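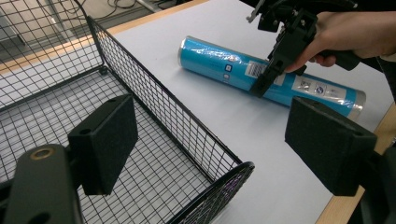
Student Projects > Stokencombe College Robotics Club > Manipulation Task

Thread: Basket task, session notes and request for comments
9 posts

r_ostrowski
Club Supervisor
Members are asked to read the following before Monday. The task for this term remains the transfer of packaged goods between a wire basket and the table, using the hand-held grippers. The blue wrapped cylinder is now part of the standard set. Each pair is to submit 30 demonstrations, with both grippers recording. The target for the whole club is 1,470 demonstrations by the end of November, and 378 have been accepted to date.

Comments on the procedure are invited in this thread. Matters concerning room bookings should be sent to the office.

Roman Ostrowski

plolix
Member
Thank you for the notes. I should like to raise the question of where the cylinder is to be held. My partner and I have been closing the jaw on the middle of the package, near the barcode label. Another pair informs us that they take it by the end. If both methods are accepted, the model will be trained on two quite different grasps of the same object.

fanau_b
Member
We are the other pair. The written procedure does not specify a grasp point. It states only that the object must be lifted clear of the table and released inside the basket. We chose the end because the package is then already upright when it reaches the rim.

Kaczmarczyk
Team Lead, Year 13
I must disagree with the end grasp. In our trials on Thursday the cylinder swung each time it was taken by the end, and twice it struck the rim. The film is glossy and the pads do not hold well on it unless the jaw comes straight down on the middle.

fanau_b
Member
With respect, those trials were carried out with the older pads. Ours were replaced at the start of term and we have not had the same difficulty. I would ask that the pads be the same on all grippers before one method is ruled out.

r_ostrowski
Club Supervisor
The point about the pads is a fair one. New foam has been ordered for the remaining grippers. Until it is fitted, both grasps will be accepted, provided that the grasp used is entered in the log. Entries without it will be returned to the pair concerned.

plolix
Member
May I also ask about the basket? The mesh is very fine and the table shows through it. In our first training run the model repeatedly closed the jaw at the wrong height beside the near wall. Would it be permitted to line the floor of the basket with card?

Kaczmarczyk
Team Lead, Year 13
I would oppose this. The assessment will be held with the unlined basket, and the rules sheet says that no part of the set may be altered. It would be better to record more approaches from different sides. Our pair added 70 of these last month, over and above the required number, and the height errors became less frequent.

r_ostrowski
Club Supervisor
The basket is to remain unlined. Pairs who wish to record additional approaches may do so after 4.15 pm, when the table is free. They should be saved in the folder named "extra" and should not be counted towards the 30.

A revised log sheet with a column for the grasp point has been placed in the shared folder. Please use it from Monday onwards.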